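We use cookies to remember your settings. Accept / Decline

Hedlund water softeners – common questions

How hard must my water be?
The unit is worth fitting above 215 mg per litre.

How often do I add salt?
One block lasts roughly 60 days.
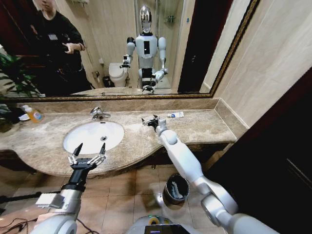
Does softened water leave limescale?
New scale stops forming, but old scale stays until removed. Wipe the vanity countertop along the back edge, and lift anything kept there first, such as a small white tube.

Comments

Mine regenerates at 2 am. Can that be changed?

Yes, menu 11.

Salt block stuck in the Kandon model as well.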